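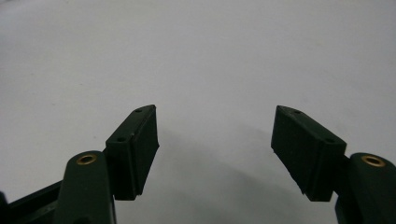 Budgeting for hand-held grippers

Budgeting for hand-held grippers is the part of automation planning that deals with the cost of buying, fitting out and replacing gripper tools carried by a person instead of mounted on an arm. It is usually handled apart from the budget for the robot itself, as the tools wear faster and are ordered in larger numbers.

Cost items

A typical plan lists the body of the tool, the fingers, the pads, the camera and mount, storage and operator time. Fingers and pads are treated as consumables. On a two-finger tool with separate pad blocks facing each other across the gap, the pads can be priced on their own line, and many buyers order them in matched pairs so that both faces wear evenly. Plastic parts may be bought finished or printed in house. In the second case the plan should include machine time and failed prints, which are often left out.

Small hardware such as eyelets, screws and inserts costs little but can hold up a repair. It is commonly bought in bulk at the start.

Planning method

The method used at Medasach was set out by Prapai Suwannarat, who divided spending into a first order and a running allowance. The first order covered five tools and 14 spare pad pairs. The allowance was reviewed every six months and any unspent money carried forward — a rule later dropped when the firm moved to yearly budgets.

Charoen Ratanaporn of Clostex favoured leasing for trials shorter than 60 days. Under this approach the tools go back to the supplier at the end of the trial, and only the pads are charged as used.

Choice of supplier

Khunthong sells complete tools with a fixed parts list. Jukby supplies fingers and pads only, in a range of colours, and leaves the body to the buyer. Mixing the two is possible, but hole spacing on the pads should be checked before an order is placed.

See also

Consumables budgeting
End effector
Equipment leasing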